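Handheld gripper vs. teleop for a folding task – what are you all using?

touran_s
Posted November 19, 2022

Okay so I've been going back and forth on this for weeks and my bench is a mess, so I'm asking here. I want to teach my arm to pick up a washcloth, fold it once and set it on a stack. That's it. One cloth, one fold. I've been driving the arm with a leader arm (the little Plillik one, secondhand) and I have 116 demos recorded, and they are all kind of bad! I watch them back and I can see myself hesitating. I reach, I stop, I nudge left, I close, I open again because I missed the corner. The policy learned the hesitating really well. It does a beautiful impression of me being unsure.

A guy at work has been telling me to skip the arm completely and record with a handheld gripper, camera on the wrist, just do the task with it like it's a big pair of tongs. Has anybody here gone from one to the other? Was it worth it?

heydari_bench
Yes and yes. I did the same switch in September. With the leader arm I could get maybe a dozen decent runs before my shoulder gave up. With the handheld I did 151 in one evening with the radio on. You stop thinking about the robot and just fold the thing.

The catch is that you'll do things the arm can't do. I twist my wrist way past what my arm's last joint allows, and I didn't notice until I tried to replay a batch and it stopped dead at the joint limit. Tape a note to your bench or something.

babak.t
Going to disagree with the crowd, as usual. The handheld is faster to record with, sure, but you're pushing all the pain to later. With teleop, every demo you keep is one the robot has physically done. You know it's reachable, you know the speeds are fine, and the timing between camera and joints is whatever it will be when it runs for real. With a handheld you have to recover the pose from video, and on a plain tabletop that can drift like crazy.

Also 116 demos with hesitation in them is a practice problem. Throw out the first half. You were learning.

touran_s
Ouch, but fair. I did get smoother toward the end.

heydari_bench
babak is right about the drift. I put a busy tablecloth down for the mapping pass and it helped a lot. But then you've got a busy tablecloth in all your training footage, so you want to mix up the surfaces.

golshi_d
Hi! Mostly a lurker. I teach an after-school robotics group and we went handheld for a boring reason, we have one arm and eleven kids. We printed 3 grippers and they take turns. Kids are SO good at this. They don't overthink the approach at all, they just go. My best demonstrator is ten and she grabs a sock by the cuff every single time – I can't do it that cleanly.

Babak, I hear you on reachability, but we got around most of it by marking out a patch of table with tape and telling everyone to keep their elbow low. It isn't fancy. We lose a few demos to it.

babak.t
Eleven kids doing it eleven different ways would worry me more than the elbow thing. Does your policy ever get stuck between two styles?

golshi_d
It did at first, yes. It would go for the middle of the sock and sort of hover. We ended up agreeing on cuff first and re-recording the early ones. So, point to you I guess.

pejman_builds
Something I haven't seen mentioned yet is finger opening. If you go handheld, spend your first hour on that and don't record a single cloth. Start every demo fully open, same opening each time, and then close in one motion. I had a big pile of runs where I'd started half closed because my hand was tired, and the arm would arrive at the cloth half closed too and bulldoze it across the table.

touran_s
Oh, that is such a me thing to do. What does your open position look like from the wrist camera? I can't tell how much finger I should be able to see. My test mount shows practically the whole hand and I think it's too far back.
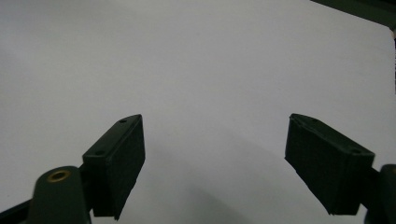 Category: Handheld Grippers > Camera Mounts and Finger Setup

pejman_builds
That's the view I've been working with, fingers wide open and nothing between them. The tips come up to around the middle of the image and there's a big gap with just the surface in it. You want both pads in view, sitting at about the same height. If one is noticeably higher than the other, check your mount for a tilt before you record anything, it's a pain to fix afterward.

I like the dark green against a pale surface too, the pads are easy to pick out. Pale cloth on a pale table is another story, so use a colored one to start with!

touran_s
Oh this helps a ton. Mine is definitely too far back. I've got the whole linkage in there and half my thumb.

heydari_bench
Get the thumb out of there. Mine learned that a thumb means the cloth is about to move, and then there's no thumb on the robot.

behrouz_n
Can I ask a beginner question? If the fingers on the handheld are printed, do the ones on the arm have to be the same part? I have a Cerkatar gripper with metal fingers and I'd hate to take it apart.

pejman_builds
I'd print a second set and bolt them on. You can get away with a mismatch for blocks and cups, but cloth is fussy about the tips. If you leave the metal ones on, at least match the width and the length.

babak.t
Agree with Pejman for once. Same fingers, same camera, same mount. Do that and I'll stop complaining about handhelds. (I won't.)

touran_s
Okay, plan for the weekend: move the camera in, print matching fingers, practice until I'm bored and then start recording. I'm keeping the last 30 or so teleop demos to compare. Babak, if teleop wins I'll post it, I promise.

Comments (4)

altthorpe_mike: Used the same tape-on-the-table idea for a drawer task, works great. Go over the corners twice or they peel up.

golshi_d: Update from the kids, they now want to fold a T-shirt. Pray for me.

sandpiper: Some 2000 teleop demos here for a cup-stacking job and I'd still do it that way again. Depends on the task, folks.

behrouz_n: Printed the fingers. First one warped off the bed, second one is on the arm now. Thank you all!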